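Murkon Two-Finger Adaptive Gripper -- Demo Day Notes and Ordering Info

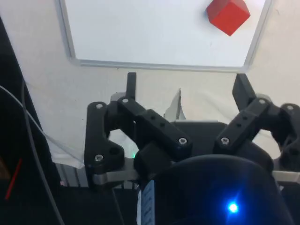

Wrist camera view on demo day: red cube on the white board, fingers open toward it.

Hi all! We had our open day at the Clidton shop on Thu 9 April and I promised a bunch of you I'd get the Murkon page updated with the stuff we talked about, so this is me doing that. If you were there, thank you for coming (and for eating all the donuts). If you weren't, most of what you need is on this page, and the rest you can get by calling the shop.

What it is

The Murkon is a two-finger gripper with linked black fingers and flat upright fingertips. We sell it as a bolt-on for small arms. I've been selling it since November and it's the one I reach for when somebody walks in and says they want to pick up "a bit of everything." It won't do a bit of everything, sorry, but it does small boxy parts really nicely and it's easy to live with.

What we ran at the open day

The main table was the cube pick. You put the red cube down on the white board wherever you like, at whatever angle you like, and the arm goes and gets it and drops it in the tray. People loved messing with it -- one kid kept setting the cube right up against the raised rim to see if the fingers would bump it. They did, twice. The fingertips need a little clearance on both sides, so if your parts sit tight against a wall, ask me about the narrow tips before you order the standard ones.

We also had the Zolaser height sensor going on the second bench. It's a separate item with its own page, and no, it doesn't come in the box with the gripper. I got asked that a lot.

Questions I got more than once

Can I see what the gripper sees? Yes, with the wrist camera kit. It mounts behind the fingers so you're looking out past them at the work. The fingers take up a good chunk of the view and that surprises people at first. You get used to it, and it's handy having both tips on screen while you're lining up a grab. If you want a clear look at the whole table, put a second camera up on a post.

What about the cables? They come out of the side and you tie them back along the arm. Leave slack at the wrist! I can't say this enough. Turn the wrist all the way both directions by hand before you cinch anything down.

Will it hold a mug? By the handle, sure. Around the body, it depends on the mug. Bring it in and we'll try it.

Can I change the fingertips myself? Yep, it's a few screws and a small hex key, and the key is in the box. Don't crank on them. Snug is fine.

How loud is it? Quiet enough that I talked over it all day without raising my voice, though I'm told I'm loud to begin with.

Specs

Opening, standard tips: 40 mm
Rated grip load: 300 g
Lead time: around 7 working days
Price: $2,063 with standard tips, mounting plate and power cable
Wrist camera kit: sold separately, call for price

The grip load is for dry parts with flat sides. Oily or rounded parts, go lower, and test with something you don't mind dropping.

Mounting

The plate in the box fits the Boateng arm with no adapter. For anything else, send me the name of your arm and a picture of the flange with a ruler next to it, and I'll tell you which adapter you want. Please do the ruler thing. I've sent out the wrong plate twice going off of guesses and both times it was me paying the shipping.

Returns

Unused, in the box, you get your money back. Used but working, we'll take it back for store credit. If you bent a link by driving it into a table, we sell links one at a time and they're in the spare parts list.

Coming by to try it

The cube table is staying set up in the front room, so you don't need to wait for another open day. Bring your own parts if they fit in a shoebox. Mornings are quieter, and it helps if you call first so I can have the arm warmed up and the right tips on. Parking is around back, and the door sticks, so give it a good pull.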